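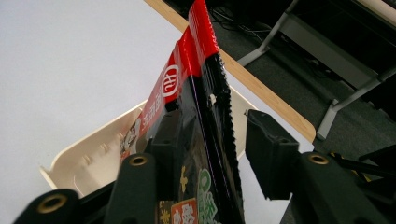 M. Wilczyńska
Music reporter

9/3/21

Weswood Records will reissue the first two albums by the Honley band Lesero on vinyl in December, the label said. Both have been out of print since their original run and have never been sold as downloads.

The pressing is limited to 900 copies of each title. The records were cut from the original tapes, which the band had kept in storage, and come in plain card sleeves with the lyrics printed on the inner bag. A bonus 7-inch with two songs from a radio session will go to people who order both albums together.

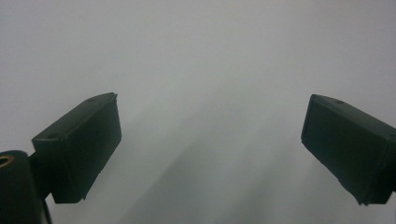 Gripper fingers, dark green to nearly black, on either side of a wide gap.

Pre-orders open on the Weswood website later this month. Copies will also go to 13 independent record stores, and the label said it will post the list once the stores have confirmed. There is a limit of one copy of each album per customer. 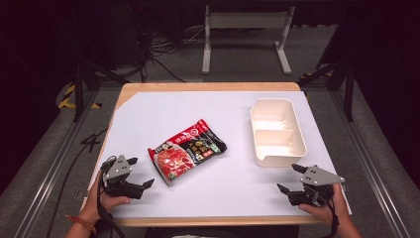 A red and black food packet on a paper-covered table.

Lesero last played together in Honley. The band has no shows planned around the release, and Weswood said it has not decided on a CD edition. Overseas orders will ship from the same warehouse, with postage added at checkout.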